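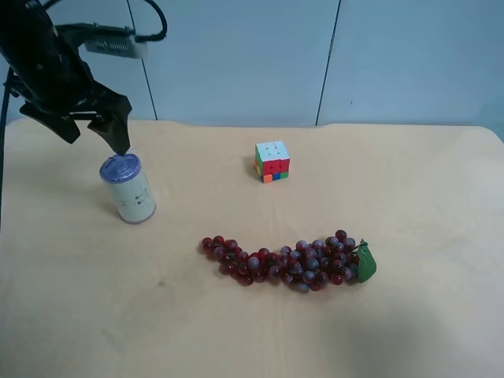

I have finally cleared the big table! If you've been reading for a while you'll know it has been the place where everything in our house goes to be ignored – post, batteries, half a jigsaw, the good scissors when I've spent an hour looking for the bad ones. Last night I took the whole lot off, wiped it down and decided that only the things I really like were allowed back on.

So far three things have made it. A Rubik's cube, a white canister with a bluish-purple lid, and a bunch of grapes that you can't eat. I am delighted with all of them.

The cube first. I bought it in Ultthorpe years ago from a charity shop on the hill, and it sat in a drawer until May, when I had a cold and nothing to read. I can do one side now. One! I know there are children who can do the whole thing in 10 seconds, and good for them, but one side takes me an entire cup of tea and I feel marvellous every time. It stays on the table because if it goes back in the drawer I shall forget how.

The canister is the useful one. I've been through so many tubs and jars looking for something that stands upright, takes up hardly any room and doesn't look like it belongs in the garage, and this does the job nicely. It has straight sides, so it tucks up against other things, and that band of purple-blue cheers me up in the mornings. There's a lot of small grey print on the side as well. I thought about soaking the wrapping off (I have form here, I once spent a whole evening with a bowl of warm water and a Beveo jam jar) but the film is a bit crinkly and catches the light, and I've grown fond of it. It can stay as it is. 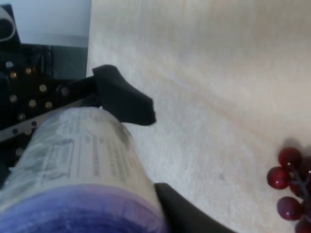

The grapes, and why I love them

Right. Artificial fruit. I know how some of you feel about it, because I had 25 emails the last time I mentioned the lemons.

My gran had a bowl of pretend fruit on her sideboard and I thought it was the height of elegance. There was a pear in it with my teeth marks, and she used to show it to visitors. So when I saw a long bunch of grapes on a stall at the Wenarside indoor market I didn't even pretend to think it over. They're dark reds and purples, with the odd bluish one, and they have a proper shine on them. The leaf is the best part – bright green with jagged edges and a pale vein fanning out through it. It's obviously plastic up close and I don't mind a bit.

I've tried them in a bowl, hanging off the corner of a shelf (they looked like they were trying to escape) and draped round a candlestick, and I like them best just lying flat on the table. No bowl, no cloth, nothing. Dust them with a dry paintbrush, by the way. A duster only moves the fluff from one grape to the next.

And the table itself! I'd forgotten how pale it is. With everything off it you notice the rounded corners, and the way the top goes creamy in one place and nearly white in another. You also notice every mark. There's a faint curved smudge that I've now gone at with washing-up liquid, bicarb and a fair bit of muttering, and I'm leaving it be. A table ought to have something to show for itself. 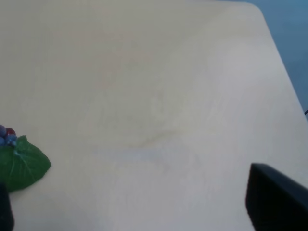

Wenarside Clear-Out Club

I'm posting this for the club too, as clearing one flat surface is our job for the month. The rules are very simple: take everything off, wipe, and put back only what you're pleased to see. Drawers don't count and neither do window sills. If you've got a picture or a story, pop it in the comments and I'll read them all with a biscuit.

Next I'm going to tackle the shelf by the back door, where I'm fairly sure there are three torches and none that work.

Posted March 12, 2025

3 comments

plumjam
I did my bedside table after reading this and found a library card for a library that has shut. Feeling very smug. Where on the market was the stall? I want grapes now.

Tea and Tidying
Try a bit of white toothpaste on the smudge, but test a corner first. It worked on my kitchen worktop, though that's a shinier finish than yours.

hillside_hen
Still can't forgive the lemons but the leaf is rather lovely. One side of the cube is one more than I can do!

Recent posts
The lemons: a defence
What I found behind the sofa
A rainy afternoon in Ultthorpe
Chettiar spice tins and where to put them
Jam jars, labels and how long to soak them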